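Terkach tabletop grasps: data card and notes on what the result does and does not show

Version 3, dated 2025-09-09. Replaces the April card, which claimed too much.

What is in here

Terkach is a set of short manipulation episodes recorded with a hand-held two-finger gripper. A person holds the tool, walks up to a table, closes the fingers on something or nudges it, and lets go. The camera rides on the tool, so every episode is seen from just behind the fingers. There is no robot arm in the recordings. The arm enters later, when a policy trained on the recordings is run on it, and most of this card is about how much weight that later step can bear.

The release has four folders:

episodes/ — video, gripper opening and tool pose for each episode
splits/ — the train and held-out lists, one episode name per line
eval/ — logs from the arm trials, including the failed ones
tools/ — the loader, the pose checker and the script that makes the tables

The April release had no eval folder. Please do not cite numbers from it. They came from trials we can no longer trace back to a log.

The claim, stated narrowly

We trained one policy on the full training split and ran it on a bench arm fitted with the same style of fingers. We ran 60 trials on held-out objects. The method is the Huỳnh relabeling step, which takes the pose of the tool a short time ahead and treats it as the action for the current frame. It is a simple idea and we did not invent it. What we wanted to know was whether it survives bad pose tracking, because hand-held recordings have plenty of that.

Our answer is a weak yes. The policy reached a usable grasp more often with relabeling than without it, on our bench, with our lighting, using objects picked by the same people who picked the training objects. We would not bet on the gap holding up elsewhere. Anyone who wants to say that relabeling "solves" noisy tracking should run it on their own table first.

Things we no longer believe

The April card said the policy generalizes to new surfaces. It was tested on two tables with nearly the same finish, and we called them different. They are listed as one surface now.

It also said that pose error had no effect on success. What we had measured was the effect of small pose errors, after the pose checker had thrown out the large ones. With the checker turned off, training is a mess. Run tools/pose_check with the strict flag off and see for yourself.

A third claim, that more episodes always help, came from a curve with 3 points on it. The curve is gone.

How episodes were recorded

Each session used one tool, one table and a small group of objects. The person holding the tool was asked to approach from more than one side, and mostly did not. Look at the heading plots before you assume even coverage. The approach angles bunch up on the side where a right-handed person finds it comfortable to stand.

Light was left alone. Some sessions have strong glare on part of the tabletop, strong enough to wash out the grain, and we kept them. An earlier filter removed bright frames and quietly took most of the pale-surface episodes with it, so the held-out split ended up easier than the training split. If you put a filter like that back in, report the results both ways.

Tool pose comes from a visual tracker run after the fact. It does badly on plain surfaces and worse when a large smooth object fills one side of the view, which happens at exactly the moment you care about, when the fingers are close. We mark such stretches with a low confidence value. We do not remove them. The loader skips them by default, and we have seen people report results without noticing the default.

Gripper opening is measured from the view of the fingers. It is fine when the fingers are open and less fine when they are nearly shut, where one pad can hide the other. Treat the last part of a close as "closing" and leave the exact value alone.

Known problems

1. Timing drift. In 7 sessions the video and the pose stream slide apart over the length of the recording. They are listed in splits/drift.txt. We correct them with a straight-line fit, and a straight line is probably wrong for at least one of them.

2. Pad wear. The fingertip pads were used well past the point where they should have been swapped. Edges went ragged and surfaces got scuffed. The arm trials used newer pads. We do not know how much of the success rate comes from that, and nothing in the logs lets you separate it out.

3. Success labels. A trial counts as a success if the object leaves the table and stays in the grip until the arm stops. A hard squeeze on a soft object passes this test. So does a lucky pinch on a rim. We kept the rule because it is easy to apply the same way each time, and we would not call it a good one.

4. Repeated objects. Six objects appear under more than one name in the April list. The names are merged in this version, and the held-out list was rebuilt afterward. That is the main reason the new numbers are lower.

5. Table features. Cable holes, edges and seams show up often enough for a policy to use them as landmarks. We have seen one trained policy drift toward a cable hole when no object was on the table. We have not measured how common this is. A test with the holes covered is the first thing we would run if we had another week on the arm.

Baselines

The comparison in the table script is between relabeling on and relabeling off, with all else held fixed. There is also a Penavex run, using their default settings. It did poorly, and we do not think this says much about Penavex. We did not tune it. The tuning budget went to our own method, as it usually does in this field, and readers should discount the comparison to match.

The Stetum bench was going to be our second site. Those trials were stopped early after a camera mount came loose, and the logs are included but not counted. If you add them in, the gap between relabeling on and off gets wider, in our favor. We still leave them out.

Using the set

Start with the loader in tools/ and print the confidence values before you train anything. Pick your threshold, write it down, and report it. Do not pick the threshold by looking at held-out results — we did this once by accident, and it moved the headline number more than the method did.

Run at least 3 seeds. One of ours did well enough that, alone, it would have made a very nice paper. The others did not agree with it.

For arm trials, have someone other than the person who trained the policy place the objects. We started doing this late, and success went down when we did. The trial logs carry a "placed_by_trainer" field so you can check this for yourself.

What would change our minds

A second bench with different tables and worn pads on the arm would do a lot. So would a plain policy trained with clean pose from an outside tracking system. If that one matches relabeling, then relabeling is only cleaning up after our tracker, and the better advice is to buy a better tracker. We lean toward thinking this is what is going on.

Reports of failed replications are welcome and will be linked from the top of the card. Please send the logs along with the summary.

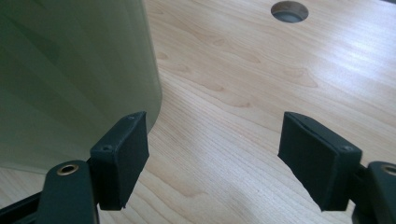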